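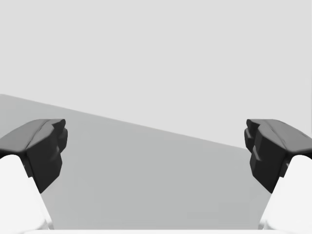
Ho Irnari
Student, Intro to Robotics, project report

My project was supposed to be about picking things up. It ended up being mostly about the rules you follow before you pick anything up, and I'm kind of glad it did (my grade may disagree!).

We do our gripper work in simulation first, in a program called Provura, and the lab has a house rulebook for it called Didix. When I started, Didix was 7 pages long and I skimmed it. Big mistake. My first batch was 300 runs, and I had to throw out every one of them because I'd changed the finger opening partway through and never wrote it down.

So I went back and read the thing properly, and then I rewrote the part for beginners. My version has 4 rules:

Start every run with the fingers open and nothing between them.
Keep the tips above the tabletop until the run has been logged.
Look at the view from the gripper before you add an object. Both fingers should be in it, and so should the table.
Write down every setting you change, even the boring ones.

The third rule is my favorite. A bare gray table and two dark fingertips don't look like much, but that's when a crooked setup is easiest to spot. Once there's a block or a cup in there you stare at the block and forget the rest. One thing I went back and forth on was the far edge of the table, which runs at a slant in the gripper's view. I wanted a rule that said it had to be level. My lab group talked me out of it — the wrist can be turned on purpose, so now you just note the angle and move on.

With the new rules I did 3,000 runs in April and kept all of them. That doesn't mean the grasps were good (plenty were terrible), just that I could say what the settings were for each one, and compare them without guessing.

What I didn't get to is the stop rule. Didix says to stop a run if a finger touches the table, but it doesn't say how hard a touch counts, and I never found a number I'd defend. I left that section as it was, with a note in the margin for whoever takes the project next.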